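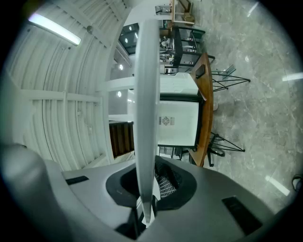
1. Arranque (no leer, contar)

Buenas tardes, gracias a Aino Rissanen por el hueco. Tema: muebles y aparatos grandes en locales con altillo. Escalera, techo bajo, poco sitio. Lo de siempre.
Preguntar a la sala: ¿quién ha movido algo grande este año? Esperar manos. No rellenar el silencio.

2. El local

Techo blanco de panel acanalado, con viga. Bonito, claro, pero el sonido rebota — un compresor ahí se oye el doble. Decirlo rápido.
Escalera de madera. Peldaños que se marcan con nada. Protegerlos ANTES de entrar el primer bulto, no cuando ya hay golpe (caso Hilley, 400 euros de barniz, contar solo si hay tiempo).
Luces: tubo fluorescente y además focos empotrados redondos. Ojo con los focos si se sube algo de pie.
El bulto blanco grande, frontal con borde negro: primero la ruta, luego el mueble. Medir puerta, giro, descansillo. Siempre en ese orden.

3. El armario negro

Pasar a la siguiente. Dejar que miren un momento. 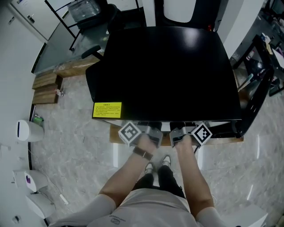 Armario negro sobre base de madera clara. Trabajo en el borde delantero, abajo.

Tres cosas, sin enrollarse:
— Negro brillo arriba. Se ve todo: dedos, polvo, arañazos. Paño de microfibra, nunca el de cocina. Abdelkrim El Fassi tiene una lista de paños, está en la carpeta Gratik.
— El filo metálico de abajo. Es fino. No se levanta de ahí un mueble, nunca, el filo se dobla y ya no vuelve. Se coge por el cuerpo.
— Etiqueta amarilla en chino, abajo a la izquierda. Pedir traducción antes de mover, no despues. En Gumede la despegaron para que quedase «limpio»... error. Se queda puesta.

La base sobresale un poco por delante. Con el pie se tropieza, y al barrer se queda todo ahí. Calzado cerrado. Pregunta típica: ¿se puede recortar la base? Respuesta corta: no sin preguntar al fabricante.

4. Números (una sola diapositiva)

Paso libre delante: hasta 100 cm si se puede. Mínimo 70. En Osero dejamos 27 a un lado y no cabía ni la escoba, hubo que moverlo todo otra vez.

5. Cierre

Si voy mal de tiempo saltar el 4 e ir directo a preguntas.
Recordar hoja de medidas, está en la mesa de la entrada. Próxima sesión en noviembre, iluminacion de altillos. Aino apunta los correos.
Agua. Apagar micro.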